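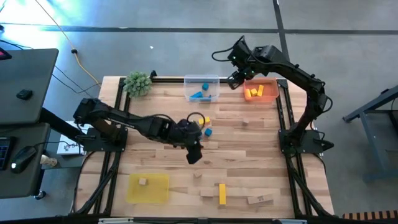 Review: Prasau two-arm sorting bench, seen at the Dornanley open day

Posted Wednesday, October 5, 2022

Rating: 3 out of 5. Might go up, see the end.

Quick one because I'm writing this on the train and the laptop is at 20 percent. Went to the Dornanley open day mainly for the Prasau bench. We've been looking at something like it for the training room at work and I wanted to see it run before anybody signs anything. Got about an hour with it, plus a long chat with Darcy Gilchrist, who was running the demos.

What you get: two arms, black, mounted on an extrusion frame that goes around a wood table top. Grippers on both. The table is the nice surprise. Light butcher-block look, decent size, and the whole thing reads as a piece of furniture more than a machine. Our last rig was a sheet of something gray on trestles so I'm easily pleased.

The demo is sorting blocks. Blue blocks in the clear bin, yellow ones in the orange bin, plain wood ones in the flat yellow tray. Sounds dull. Wasn't, I stayed for four rounds. Left arm works low and close to the wood, right arm comes up and over in a big curve and drops down on the bins at the back. Watching the two of them share a table is the part worth the trip.

Good stuff first.

Smooth. No jerking at the end of a move, which is what put me off the Grollden last year. The Grollden would get to the block and sort of shiver.

Quiet too. Darcy and I talked at normal volume right next to it. There was a compressor going somewhere else in the hall that was far louder.

Small cubes, no problem. Picked up clean nearly every time I watched. One of the little ones got nudged and the arm went back for it without anybody touching the keyboard. Got a small cheer from the school group.

Green lights on the gripper. Small thing but I like it, you can tell at a glance from the other side of the table which way it's pointed. More makers should do it.

Now the not so good.

The flat plank. Two tries, two misses. It lies down on the wood and the fingers don't get under it or round it very well. Darcy said turn it on its edge and it's fine, and sure, it was fine on its edge. But our trainees are going to leave things flat becuase that's how people leave things.

Plain wood blocks on a wood table. Slower than the colored ones, every round. Wiremu Paewai, who was standing next to me and has bought one for his college, said his does the same and they put a dark mat down. Didn't get to see that tried. If a mat fixes it then put one in the box.

Cables. So many cables. There's a loop over the left wrist that I kept expecting to snag on something. It didn't in the hour I was there. But then also power and the rest of it running off over the floor to the desk, and I'd want all that in a cover before I let a class of sixteen year olds near it. Ask what comes with it. Darcy wasn't sure.

Footprint. Measure your room!! The table is one thing, then you need the desk for the keyboard and mouse, then space to walk round the back and refill. We were going to put ours in a corner. Not happening.

Setup, going by what I was told and not what I saw: 68 minutes from crates to first pick, two people. That's the number on the handout. Wiremu laughed and said most of a day. I'd plan for Wiremu's version.

Price on the sheet was 3940 for the bench and frame, arms separate. Read that line twice, I missed it the first time and got very excited for a minute. Full quote has to come from the Tamihana office and they want to know your floor plan before they'll give you one. Annoying but fair I guess.

The open day itself was well run. Free parking, coffee okay, sandwiches gone by noon. Merle Maihi's talk on grippers was good and went over time, so I missed the end of it to get back for the last demo slot. If anyone has her slides please post them.

Would I buy it? For a room with space and a teacher who likes fiddling, yes, probably. For us, not until I've seen the plank thing sorted and had an answer on the cable covers. Kane Grimshaw from our place is going to the November session with a bag of our own parts, odd shapes mostly, some shiny. Will update the stars when he's back.

Pros: smooth, quiet, good looking table, great with small cubes
Cons: flat pieces, wood on wood, cables, arms not in the price

EDIT: somebody asked about the tray. Yes it lifts out. The bins do too.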